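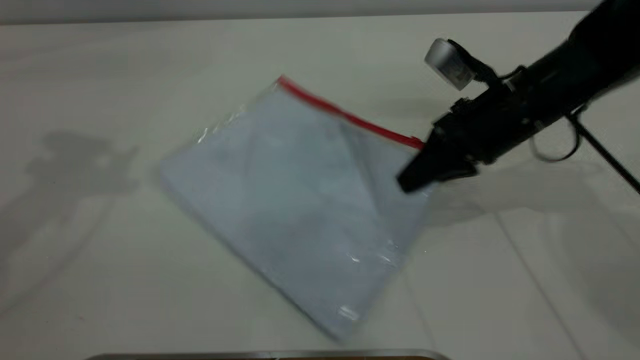 Figure 3. The arm at the right edge of the zipper pouch, seen from the fixed camera.

3.2 The pouch task

The second task was chosen by the students in the robotics elective taught by Magdolna Takács. They wanted an item that people handle every day and that gives a two-finger gripper trouble. After a short trial period they settled on a clear pouch with a red zipper strip. The task, named Flisska in our logs, asks the operator to take hold of the pouch near the end of the zipper, lift that side, and set it down again.

Each student drove the arm by hand for 10 practice runs before any data was kept. In all, the class recorded 166 runs, and 46 of these were set aside for testing. A run ended when the operator called it or when 500 control steps had passed, whichever came first. Recording closed on 1/14/23.

Clear film is hard for the policy to see. Its outline is faint against a pale table, and glare moves with every small change in the angle of the plastic. The red strip is easier to find – several students said they steered by it almost entirely.

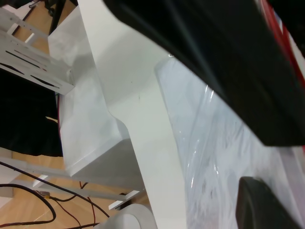

We also kept the stretches in which the arm was away from its working pose. An early version of the Bivlow training script cut them, and the policies trained on that version did poorly when started from an unusual position. Réka Kerekes, then in her second year, changed the script so that the full recording was used.

Grip height was the other main problem. A finger that comes in too high closes on nothing, and one that comes in too low presses into the table and stalls the motor. Students were told to approach slowly and to stop if the film began to slide. 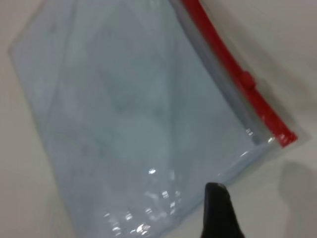

Labels were added after recording. Two students marked each run separately as a success, a slip, or a miss, and Takács settled the cases where they disagreed. Most disagreements were over slips, where the film had moved in the fingers but had not fully come free. We count these as failures in Section 4.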